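Section 4. First Set-Up and Cleaning Cycle, Bakov Top-Load Washer 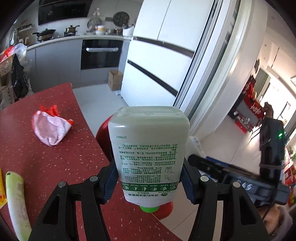
Read this whole section before you plug in. Most of the calls we get at the Fakhoury service desk are about the first two days, and most of those are level or hose problems. The first empty cycle matters too, see 4.5. Tank cleaner comes in powder, tablets or liquid. Liquid is usually in a plastic bottle with a screw cap, like the pale green one with the Chinese instructions printed in green. Any of the three is OK with this drum. Cap stays on until the machine is in place and leveled.

4.1 Before you start

You need: adjustable wrench, flat screwdriver, bucket, towel, spirit level. Two people for the lift. Floor must be solid. No carpet, no loose tile.

Leave 4 inches clear behind the machine and the same on the side with the hose. Lid needs room to open all the way, check for shelves.

CAUTION: Do not lift by the lid or the control panel. The panel clips will snap and they are not a part we stock.

4.2 Transport bolts

1. Lay the towel down, tip the machine back a little. Second person holds.
2. Find the bolts on the back panel, low down, red washers.
3. Loosen with the wrench. Counter clockwise. First one is always stiff.
4. Pull each bolt straight out with its rubber sleeve. If the sleeve stays behind, use the flat screwdriver, gently.
5. Push the plastic caps into the holes until they click.
6. Keep the bolts. Tape them in a bag to the back of this manual. You need them if you ever move house.

Note: running with the bolts in will walk the machine across the floor and can crack the suspension rods. Not covered under warranty.

4.3 Leveling

1. Set the machine where it will live.
2. Level on top, left to right, then front to back.
3. Turn the feet by hand. Down is clockwise looking from above.
4. Push on opposite corners. Any rock, go back to step 3.
5. Tighten the lock nuts up against the body.

Check again after the first week. New feet settle.

4.4 Water and drain

1. Shut off both taps.
2. Run a little water out of each tap into the bucket first. Old pipes drop grit and it clogs the inlet screens.
3. Fit the rubber washers in the hose ends. One per end. Do not double up.
4. Blue hose to cold, red hose to hot. Hand tight, then a quarter turn with the wrench.
5. Cold only house? Use the Plurnix Y-piece, sold separatly, and feed both inlets.
6. Hook the drain hose over the sink or into the standpipe. Top of the loop must sit higher than the water line in the drum, 100 cm from the floor at most.
7. Open the taps slowly. Look at every joint. Drips mean a crooked washer, take it off and start over.

CAUTION: Don't push the drain hose down the pipe and tape it closed. It will siphon. Machine fills and empties at the same time and never gets to wash. Error E13 on the display.

4.5 First empty cycle

No clothes. This clears factory grease off the drum.

1. Plug in. Wall outlet only, no extension cord.
2. Select TUB CLEAN, water level HIGH, temp HOT.
3. Add tank cleaner straight into the drum, amount on its own label. If you can't read the label, find out the amount first. Do not guess.
4. Close the lid, press START.
5. Let it fill. If the cleaner says to soak, press PAUSE once the drum is full and wait the time on the label. Then START again.
6. When it ends, wipe the rim and under the lid with a damp cloth.
7. Run one RINSE + SPIN, nothing added.

CAUTION: Never mix tank cleaner with bleach, vinegar or any other cleaner. Not in the same cycle, not one right after another. Open a window. Gloves if your skin is sensitive. Keep bottles and packets shut and away from kids.

Repeat every two months. Hard water, every month.

4.6 Lint filter

Inside the drum, left wall. Press the tab, pull up, turn the bag inside out under the tap. Snap back in. Do it weekly. A full filter leaves gray fluff on dark clothes and people blame the detergent.

4.7 If something is wrong

E13: drain problem. See 4.4 step 6.
E17: lid not closed or lid switch loose. Open and close firmly. Still there, call.
Slow fill: inlet screens. Taps off, hoses off, pull the screens with pliers and rinse.
Loud bang on spin: uneven load, or the bolts are still in. Go to 4.2.
Smell after a few weeks: leave the lid open between washes, and run 4.5 again.
Brown water on first fill: pipe grit. Stop, drain, redo 4.4 step 2.

Service desk: ask for Asmaa Ghoneim (parts) or Lahcen Soliman (home visits). Have the serial number ready, its on the sticker behind the drain hose clip. Older Brilteo models use a different inlet valve, so say which one you have befor we send anything out.

Section revised March 2023. Replaces the February sheet. Section 5, Daily Programs, starts on the next page.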